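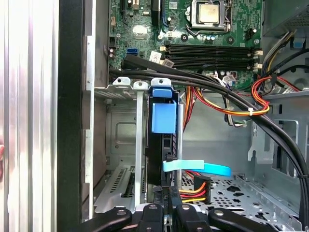 Horns in a small room: notes for Saturday, library talk

30 min total incl. questions. Don't run over, they lock the side door.

Start with the music, no hello. Play opening of "Custau" (the song, not the club, say this early or people get confused). Let it go until the trombones come in. Fade by hand, slowly.

Then hello, thanks for coming, etc.

Who were Skavoletti. Ska band, local, never big. Two albums, both on Prustel, both out of print. Played weddings to pay for the van. Most of you either saw them at the Custau or have never heard of them, hands up for which. Wait for hands. If it's all blank faces skip the Custau story and go straight to the horns.

Custau story - the low ceiling. Trombone players had to stand sideways on so the slides didn't hit the people in front. You can hear it on the first record, they recorded it the way they stood. Horns all off to the left, dry, close. Guitar way over on the other side like it's in the next room.
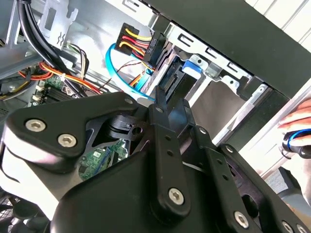 Corrado Ferri

Horns section. This is the main bit, slow DOWN here.

Two trombones, no trumpet. Everybody else had a trumpet. Their trumpet player moved away before the first record and they just gave the line to the second trombone, up high where it's hard work. Play clip. It cracks on the long note. They kept the take. I love that note, say so, don't be shy about it.

Compare second album. Cleaner, bigger room, a proper mixing desk. Play same tune from the second record. Ask which people like better. Half the room will say the clean one and thats fine. My argument: the songs got better and the playing got careful. Don't be mean about the producer, his sister might come.

Drums. Quick. Rim click on the off beat, bass drum almost missing. Clap it with them, four bars, then stop. Last time I forgot to stop.

Jingyi Ye's bass lines. Give her proper time. She came from church piano and plays bass like a left hand. Walks down where you expect up. Play "Shao", the whole first verse, no talking over it (I always talk over it). Point out the gap before the chorus, she drops out completly and comes back a beat late. Asked her about it once, she said she was turning a page.
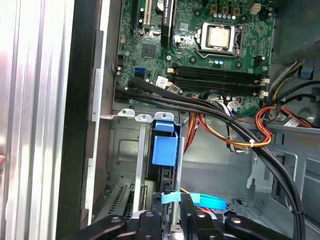 Green motherboard, processor in its socket.

Last part, why they stopped. Short. No big fight, just jobs, kids, one person in another state. Final show was in December, half the set was covers. Tape of it exists, sounds awful, crowd louder than the band. Play a little if there's time. If not go right to questions.

Likely questions:
- Where can I buy the records. Used bins, try the Prustel sleeve with the orange spine
- Will they get back together. No idea. Do not guess, it got repeated last time
- Is it real ska. Deep breath. Say yes and move on

Bring: both LPs, spare needle, long aux cable, water. Return the borowed speaker to the front desk after.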